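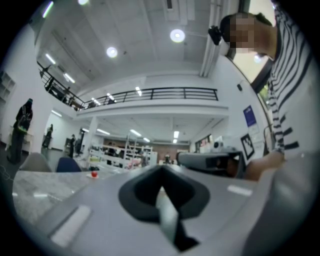
Why not just buy a new finger every time, one reader wrote in after the October page, and save yourselves the fuss? Fair enough. The strips are cheap. The afternoon you lose when a fresh one sits crooked in its mount is not, and we have lost several of those.

So this page is about fingers again: how we set up the gripper at Lurkanex, look after it and now and then put right what we did to it the last time.

The gray strip goes down through the black rubber mount and comes out at the dark tip. Most of our trouble lives in that rubber. It grips well until it doesn't, and it gives no notice.

Routine, as taped inside the lid of the Phelan toolbox:

Wipe the strip and the socket before anything else. Dry cloth. The solvent experiment is over.

Push the strip home by hand and pull it once, firmly. If it moves, take it out and start again – no shims, no folded paper, no chewing gum.

Run 10 slow open-and-close cycles and watch the tip from the side. A lean that looks charming at the start will be a problem by cycle 400.

Look at the mount for splits at the corners. We keep up to 32 spares in a drawer marked "Misc," next to a drawer marked "Misc 2," which has the good screwdriver.

Write the swap in the log. "Changed the thing" is not an entry, although the log has four of them.

The spare mounts come from Standport, in bags that can only be opened with teeth or a knife. The Ronureo ones fit too, if you are patient and nobody needs the bench before dinner.

Page updated 12/7/25. Next up is the cable clip, which has come off again.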